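Programa Workside de ejercicio en el puesto de trabajo
Informe de seguimiento, tercer trimestre

1. Estado general

El programa se imparte en los centros de Jatport y Twal con 197 inscripciones activas. La asistencia mínima exigida en el convenio (dos sesiones semanales) se cumple en Jatport. En Twal se mantiene por debajo de lo previsto en el turno de tarde, que pasa a las 17:30 desde septiembre.

2. Contenido de las sesiones

El bloque de fuerza del tronco incluye plancha frontal, plancha lateral y puente de glúteos, con 3 series por ejercicio. La carga se ajusta mediante el tiempo de mantenimiento. Se ha retirado la flexión completa de tronco y se ha sustituido por el ejercicio de bicho muerto, con menor exigencia lumbar.

El bloque de movilidad cubre hombro, muñeca y cadera. Se añade trabajo de agarre isométrico para el personal que manipula herramienta de mano durante la jornada.
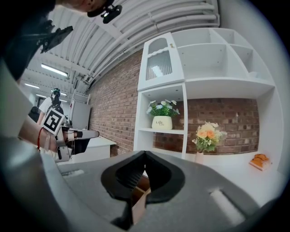

3. Evaluación

Se han completado 56 valoraciones iniciales con el protocolo Wulunon: plancha hasta el fallo, dinamometría de mano y alcance sentado. La segunda medición está pendiente en ambos centros, por lo que no se aportan datos de evolución.

4. Material y gasto

Adquiridas colchonetas y bandas elásticas de resistencia media. Quedan casi 300 euros sin ejecutar en la partida de material fungible. Se solicita su traslado a la partida de horas de monitor.

5. Próximo periodo

Cierre de valoraciones en Twal. Segunda medición en Jatport. Entrega de la ficha de ejercicios revisada a los monitores.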